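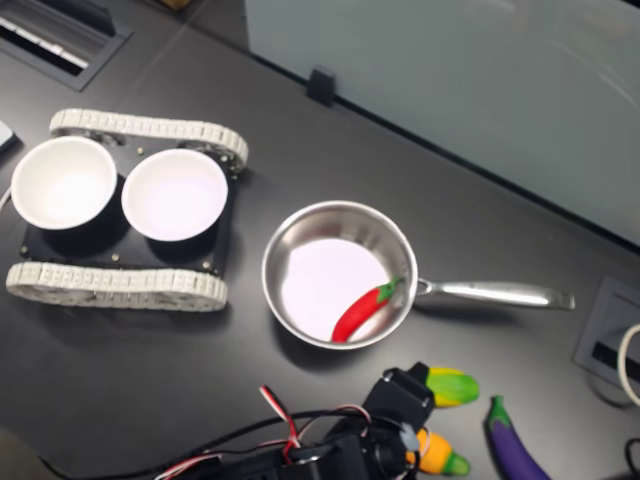 We got to Jilta a little after nine in the morning, having missed the turn by the grain elevator (everybody does, the woman at the gate told us kindly), and there was already a line for the coffee. The open day happens once every August, when the Torvik building lets the public wander through its workshops and play with more or less everything on the tables, and I had been meaning to go for years.

I should say that I went for the toy kitchen things. I've collected play food since my own kids outgrew theirs, and my shelf at home stands at 89 pieces, a good many of them vegetables. So while most of the crowd headed upstairs, I went straight to the tables on the ground floor and stayed there until my sister came to find me.

What I liked best was how plain it all was. On one dark gray tabletop there was a stainless steel saucepan with a long silver handle, polished enough to throw the light back at you, and in it a single toy chili pepper, red with a green stem and a nice curve down to the tip. There were more toy vegetables on the table beside it. A pair of round white bowls with good thick rims sat side by side on a flat black plate, the plate fixed between two gray treads like a little serving cart, and I stood there far too long thinking about what I would put in them. Soup in one and chilies in the other, I decided.

I have strong feelings about pretend chilies, I'm afraid. The cheap ones are straight as a pencil, and a child can't do much with them. A curved one looks like dinner the minute it lands in a pan.

Lunch was in the Batadero tent out back – bean stew, cornbread and a slice of plum cake for six dollars, and they were generous with the cake. We shared a bench with a family who had driven 19 miles and were planning to stay until closing. Their youngest had stamped her own hand at the Jurora booth, then her knees, then her brother.

By early afternoon the person with the clicker at the door was up to 771 visitors, and the stairs had gotten slow. If you don't care for crowds, come when it opens and do the upper floor first. Parking is on grass, free, and a bit soft near the fence. The restrooms are past the loading dock, and there is a bench in the shade there too, where I waited for my sister while she went back for another slice of the plum cake.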